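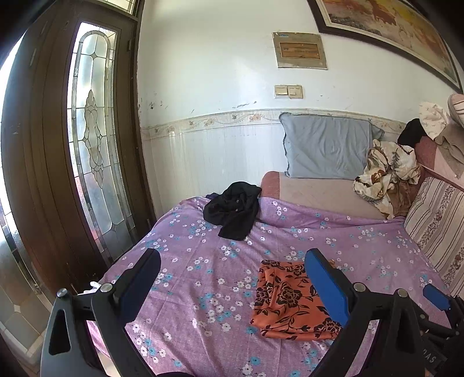

Folding on the bed: who else?

wei_2083
Lilac sheet with the little flowers, orange rose cloth folded first. I love this job!

Truteo
Gorgeous colours! But I'd fix the sheet first, there's bare mattress up at the pillow end.

wei_2083
Nah, washing first, sheet after.

aria1364
Disagree, you'll only have to shift the lot! Great roses though.

Stustimmont
Team Wei. That black heap next, please!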